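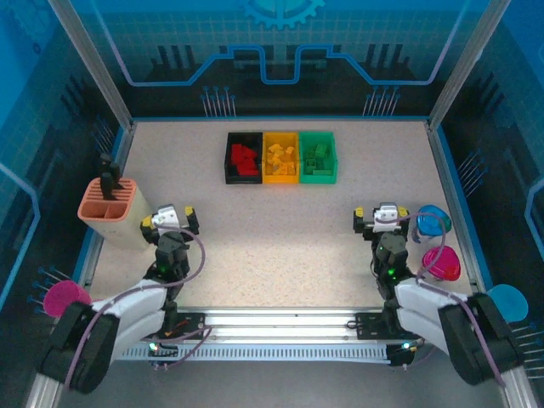 About Clirngate

Clirngate publishes legal and procedural analysis of federal investigations, congressional oversight and inspector general reports. We began as a weekly memo for law school clinics and now post on weekdays, with a longer docket review each Monday.

Our archive holds 1,781 annotated filings. Each entry lists the court, the presiding judge, the relief sought and the current status. Sealed matters are listed by case number only. Entries with no activity for 90 days are marked dormant and stay searchable.

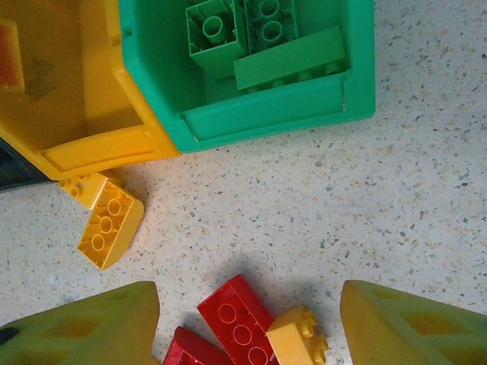
Yellow and green bins, side by side.

Mirjam Kofler edits the site. Gareth Stockdale covers subpoena disputes and executive privilege. Liam Inskip maintains the docket database.

Clirngate is funded by reader subscriptions and accepts no money from campaigns, parties or lobbying firms. Corrections are dated and placed at the top of the affected article.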